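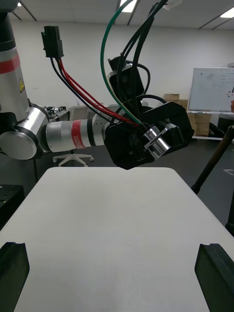 Cluvel sit-stand desk, white top, 6 months in

Rating: 4 out of 5

Bought this in December to replace a door on two filing cabinets (yes really). Been meaning to write something up. Short version: good desk, annoying assembly, cable tray is junk. Long version, keep reading.

Shopped it against the Kindix, which is what everyone on the forums tells you to get. The Kindix is a nice desk. It also cost a good bit more by the time I added the drawer and the wider top, and the store near me in Admont only had the floor model. Sat at that one for a while. Liked it. Didn't like the price. Went home and ordered the Cluvel.

Delivery

Two boxes. Heavy one is the frame, awkward one is the top. Driver left both at the bottom of the stairs and was gone before I got my shoes on. Get a friend. I did not get a friend and my back let me know for a week. One corner of the big box was crushed but the foam did its job, no chips on the top.

Assembly

Box says 44 minutes. Weirdly exact, and wrong. Took me most of an evening with a break for dinner. The instructions are all drawings, no words, and the drawings for step 6 show the crossbar upside down. If your holes don't line up at that point, flip the bar. You are not crazy.

Use your own screwdriver. The hex key in the bag rounded off on the second leg bolt. Pre-drilled holes in the top were fine except one at the back that was too shallow, had to run a bit into it myself. Wasn't thrilled about drilling into a brand new desk.

Leveling feet screw in and out by hand. My floor slopes toward the window so this mattered. Do it before you load the desk up, not after, ask me how I know.

The top

Best part of the whole thing. Smooth, matte, no glare from the lamp. I went white becuase the room is dark and it does brighten things up. Rounded corners at the back, and at the front too on mine, which my hips appreciate. My old setup had corners that could kill a man.

Does it stain? Coffee, no. Wiped right off next morning. Red pen, sort of, took some rubbing alcohol. Blue jeans dye on the front edge, yes, faint but I can see it. Cleaner with bleach made no difference so I quit trying before I wrecked the finish. Pencil smudges show up a lot, if you draw or do homework with a kid on it you'll be wiping it down constantly.

Scratches: one. From the bottom of a ceramic mug. Got a Lukumay felt mat for the middle part now and no new ones. The mat is fine by the way, slides a little, sheds a little. Wouldn't buy it again but not mad.

Going up and down

Quiet enough for calls. Low hum. Nobody on the other end has said anything. Four presets, I use two. Speed is OK, not fast. At full standing height there is some wobble side to side when I type hard, front to back is solid. With a monitor arm clamped on the back edge you notice it more, the screen shivers. Sitting height, zero wobble.

Lowest setting is low enough for me, I'm short. My taller brother in law tried it and the highest was just barely enough for him in shoes. If you're over six foot measure first.

The stop-if-it-hits-something feature works. Came down on the arm of my chair, stopped, backed up an inch. Too sensitive at first, it kept stopping for no reason. Reset it (hold the down button till it beeps, takes forever) and it's behaved since.

Cable tray

Garbage. Thin metal mesh, held on with two clips, dropped the power strip on my foot in week two. I took it off and screwed a cheap one from the hardware store to the underside. Should of done that on day one. For what the desk costs they could include one with screws.

Customer service

Wrote in about the hex key and the shallow hole. Reply came 15 days later. Polite, sent me a new hex key, nothing about the hole. By then I'd been working at the desk for two weeks so what am I going to do with a hex key. It's in the drawer. Well it would be if the desk had a drawer, drawer is extra. It's in the kitchen.

Warranty card wants a serial number. It's on a sticker on the inside of the left leg, where you can't see it once the desk is against a wall. Take a picture of it before you push it back.

Good: the top, the quiet motor, feels solid sitting down, price.

Bad: drawings, hex key, cable tray, wobble up high, slow replies.

Would I buy it again? Yeah, on sale. Full price I'd think harder about the Kindix. If you stand most of the day get the Kindix, if you stand for an hour after lunch like me this is plenty.

Edit: someone asked about the smell. Yes, a little, first few days. Opened the window, gone in under a week.

Edit 2: a neighbor's one squeaks going up, mine doesn't. Theirs was fixed by tightening the bolts under the top, the ones by the motor. Try that before you call anybody.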